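The woman who irons napkins at midnight

Otarby is the sort of place you reach by mistake, usually while looking for Brotville, and Rekha Mudaliar's supper club is at the far end of it, past the Honda garage and up a flight of stairs that she describes as "a filter". Anyone still hungry at the top is let in.

She has been feeding people up here since May of last year, when she gave up a job in insurance that she will discuss only in general terms. "It was chairs and a carpet," she says. "I don't miss the carpet."

I had come to talk about the food, having heard a lot about the noodles. Rekha wanted to talk about chopsticks. She had a tea towel over one shoulder and had clearly been waiting for somebody to ask.

"People think a restaurant is recipes," she says. "It's washing up. Then it's drying up, and then it's trying to find two of the same thing."

She bought her first lot from Gokham, a catering supplier, who sold them to her by the box: 300 pairs, far more than she needed, because the smaller box was out of stock. She did a stocktake this spring and found 146 pairs and a quantity of what she calls widowers. Where the others have gone is a sore point. Some are propping up tomatoes. One was seen in the hair of a regular, who denied it.

So there is a sorting session whenever the jar of strays gets too full. Everything is tipped on to a table, the pairs are made up by eye, and whatever is fit to go out again is stood in a pink plastic holder. I asked whether it was relaxing.

"No," she says. "It's like doing a jigsaw of a fence."

Her rules are strict and, I suspect, recent. Pale goes with pale. Anything with a dark tip waits for its twin, however long that takes. Length is checked by tapping the thick ends on the table. Anything that has gone furry is thrown out, and she won't be argued with about sandpaper.

The holder itself cost 90 pence and was meant for pens. She has tried better ones – a tall ceramic thing, which fell over, and a bamboo tube that went mouldy at the bottom without telling anyone. The pink one has holes in the sides, so the air gets in. She thinks it is ugly and has bought a spare.

The flowered tablecloth is another matter. She is fond of that. It came from her aunt, along with a lot of advice about starch, and it isn't allowed out for paying guests after an incident with chilli oil. It gets used for jobs like this one, which she considers a dignified retirement.

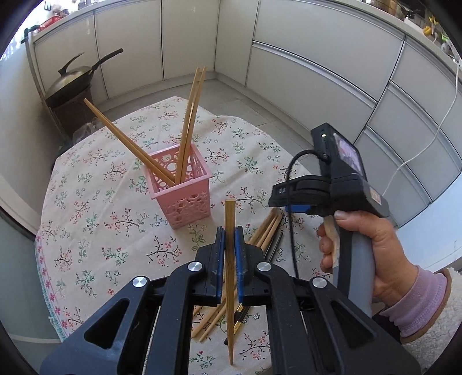
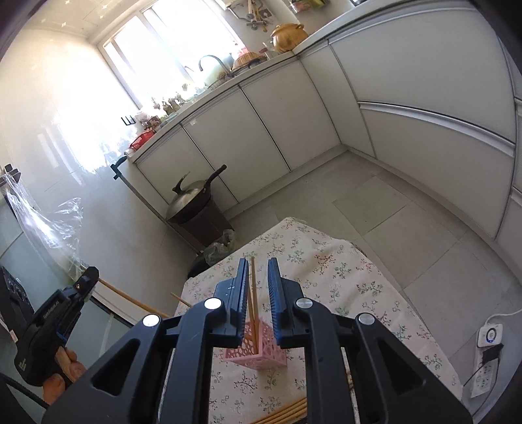

Not everyone is persuaded that pairing matters. Mirjam Reisinger told me later that she had eaten there with odd chopsticks more than once, that the noodles had tasted just the same, and that a big drawer and a bit of trust would save everybody an evening. She had offered to supply the drawer. Rekha had thanked her and gone on tapping ends on the table.

"She's welcome to her drawer," Rekha says, when I pass this on. "She can have the widowers to put in it."

Supper is at eight, and bookings are by telephone, after the ironing.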